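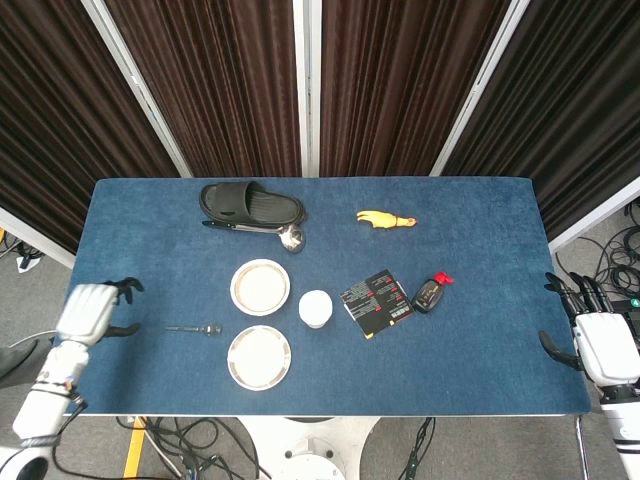

Drosine plates, the white ones with the gold rim: my verdict after a summer of use

I wanted plates that looked a bit special without me having to be precious about them, and I'd been eyeing these up for ages. The rim is what sells them. It's thin, a proper metallic gold line and no more than that, and on a dark blue tablecloth it looks lovely. On our old cream one it disappeared completely, so have a think about what you'll be putting underneath!

They're plain round plates, nothing clever going on in the middle, and they get on with everything else we own. A little white cup next to them looks like part of the same set (it isn't, mine came from a jumble sale). Even the big spoon with the dark handle, which I'd always thought of as a bit of a kitchen brute, looks quite smart beside them.

Now the grumbles. No microwave, because of the gold. I knew that when I bought them and I still get caught out most lunchtimes – leftovers go in a bowl now. The box says they'll go in the dishwasher on a gentle wash, but I've been doing mine by hand since July, when I thought one rim was starting to look dull. Sem Vanhove, who has the same ones, puts hers through every night and says they're fine, so make of that what you will. They also mark if you saw away at a steak. Faint grey lines, which came off with a bit of bicarb.

I did look at the Arkley ones first. Cheaper, but the gold was wide and rather yellow, a bit rubber chicken if you ask me, and we've already got one of those. Prins do a nice plain white if you don't care about the rim.

Delivery was quick and nothing was broken, though I could have done without the mountain of paper they were wrapped in. I'd buy them again, and I'm after the matching bowls when they're back in stock. Four stars, and I'd have given five if I could warm up a bit of lasagne on one.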